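Robotic Service Work, Unit 13: when the swap goes wrong
Handout, October 2024. Instructor: Johanna Hofstetter

Read before lab. Notes are rough, I'll fix the numbering later.

Background
Job is drive replacement on desktop towers and open chassis. Arm comes in, takes the drive carrier, pulls it, parks it in the gray fixture, picks the spare, goes back. Cell software is Oltotik. Task log is called Lui (old name, stuck).

68 swaps in the run we're looking at. 17 stopped by the force limit. One did not stop and should have. That one is the case.

What happened, short version
- Carrier gripped low, on the blue part
- Pull started before the grip check came back
- Carrier moved a little, then twisted and jammed
- Force reading stayed under the limit the whole time
- Arm kept pulling. Operator hit the stop
- Carrier rail cracked, no injuries
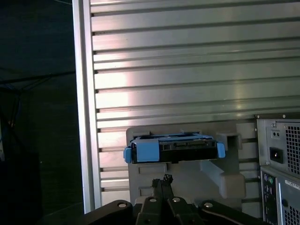
Now the part people get wrong on the quiz every year. A force limit is a limit on what the sensor feels along the axes you told it to watch. Ours was watching the pull direction only. A twisted carrier loads the side. So the number on the screen looked fine and the rail was already bending.

Write this in your notes: low reading does not mean low load.

Second point. The grip check. The fingers report closed at a given width. Closed on what? Could be the carrier, could be the lip of the bracket, could be half of each. Width alone can't tell you. After the incident Edileuza Medeiros went through line 1,122 of the log onward and found the width was inside tolerance but the check result was stamped after the move command. Race condition. The move never waited. On all the good swaps the check just happened to win.

Fixes made
1. Move command now blocks until the check returns. Timeout = stop, not continue
2. Side force and torque added to the watch list
3. Short test tug before the full pull, compare wrist position before and after
4. Fixture pose taught again at start of shift. It drifts if somebody leans on it

Fix 3 is slow. Adds up to 13 seconds a swap. The Vidomgate people complained about this and we kept it anyway.

Working near an open chassis
Power out at the wall, cord in your hand where you can see it. Then wait. Don't go into the power supply at all, it's not part of this course. Loose cables tied back before the arm is enabled, a finger link will catch one and you won't hear it. Stay out of the reach area. If a carrier is jammed you do NOT free it by hand with the arm live, even in hold. Hold is not off. A jammed part is a loaded spring and so is the arm behind it.

Order for a jam:
stop button
lock out the arm
look at which way the carrier is leaning
release the fingers with the manual release, slowly, standing to the side
only then touch the carrier

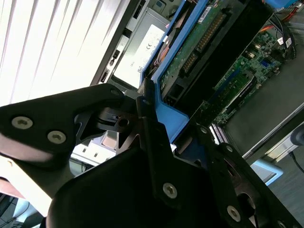 Tayla Nepia: I'd argue with the order there. If you release the fingers before supporting the carrier, it can spring back into the board. We had that at Treltumholm. Put a foam block under the loose end first, after lockout, then release.

Fair, and I've changed my own practice. So add a line: foam block under the free end, between "look" and "release". Support it, don't push on it.

Still open
Nobody has tested what the new torque limit does with the old carriers, which are stiffer going in. Jussara Leite is collecting that in November. Untill then use the lower speed setting for anything old.

For lab
Bring the log extract. Mark the place where you think the arm should have stopped and say which signal you would of used. One page max. Drawings of the force directions count, bad handwriting doesn't. Work in pairs but hand in seperate pages.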